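Tremetbridge Repair Café to reopen with longer hours and fewer toasters

For immediate release

Tremetbridge Repair Café will open its doors again this December after a summer and autumn spent looking for a building with a roof that did what roofs are supposed to do. The new home is the former Girside Carpets showroom on Milošević Street, where the café will run every Friday from 2pm until 8pm.

The old premises, a scout hut with character, closed in spring when the character began coming through the ceiling. In its last full year there the café took in 784 broken items and sent most of them home working. Lamps came top, followed by radios, then trousers. Toasters came fourth, a position the organisers feel is higher than toasters deserve.

"People love their toasters more than you would think," said Krum Grgić, who started the café with a borrowed soldering iron and a folding table. "We had one gentleman in tears over a four-slice. I have never felt that way about toast, but I fixed it and he went away happy, and he brought it back in March."

Repairs remain free. Visitors pay for parts, and there is a donations tin on the counter which used to hold shortbread and which a number of people still open hopefully. Anyone can bring up to two items per visit. The limit was introduced after an incident with a house clearance and a long-wheelbase van.

The new building gives the café over 70 square metres of floor, three sinks and a goods entrance, so that sewing machines need no longer be carried up the steps by whoever happened to be standing nearest. There will be separate benches for electrical work, textiles, clocks, bicycles and what the booking form calls "other". Previous items under "other" have included an accordion, a bird bath and a set of bagpipes, the last of which was repaired against the wishes of several people present.

A new clothes-mending class will run alongside the repairs from 6pm. It is meant for complete beginners and covers buttons, hems and the hole that always appears in the same place on the same jumper. Places are limited to eight a session. Participants should bring something to mend and are asked not to start with a wedding dress.

The move has been paid for by a spring appeal, two jumble sales and a grant from Hovo, the Tremetbridge kettle-parts supplier, which has also given the café a lifetime's worth of rubber seals. Whose lifetime was not specified. The seals arrived on a pallet.

Marin Dervishi, who looks after clocks and watches at the café, said the larger room would make a real difference to his side of things.

"In the hut I was next to the sewing machines," he said. "You try setting an escapement with someone running up curtains at your elbow. I asked for a quiet corner and I have been given one. It is beside the kettle, but I am not going to complain until we have been open for a week."

Mr Dervishi currently has 94 clocks waiting at home from the months the café was closed. His family is said to be looking forward to the reopening more than anyone. Owners who left a clock with him and have since moved, remarried or bought another are kindly asked to get in touch anyway.

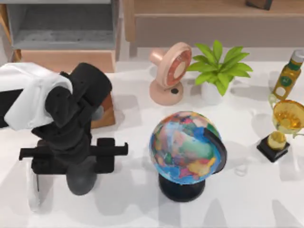 The café will also be launching a tool library. Members will be able to borrow drills, sanders, ladders and a wallpaper steamer for up to a week at a time, for a small yearly fee. The idea is that a street does not need a jigsaw in every house when each of them comes out once a year and spends the rest of the time under a paint tin. Borrowers will be shown how to use anything with a blade before it leaves the building. Late returns will be met with a phone call from Mr Grgić, who has been told he has a disappointed sort of voice.

Some things still cannot be taken in. The café does not repair microwaves, petrol engines or anything that is currently smoking. Televisions are accepted if the owner can lift them unaided. Phones are looked at with sympathy, and screens can sometimes be replaced if the part is brought along.

New repairers are welcome, particularly anyone who knows their way round a vacuum cleaner. No certificates are needed for sewing or woodwork. Electrical repairers will be asked to work alongside an experienced hand for their first few sessions, and every mains item is safety tested before it goes home.

Tea is served throughout the afternoon. Cake depends on who has baked.

Booking is not required, but people who arrive after 7pm with a grandfather clock may be asked to come back the following week.

Notes to editors

Tremetbridge Repair Café is at the former Girside Carpets showroom, Milošević Street, Tremetbridge. Step-free access is through the goods entrance at the side – please ring the bell, and ring it again if the sewing machines are running.

Krum Grgić and Marin Dervishi are available for interview. Mr Dervishi asks that journalists be on time.

ENDS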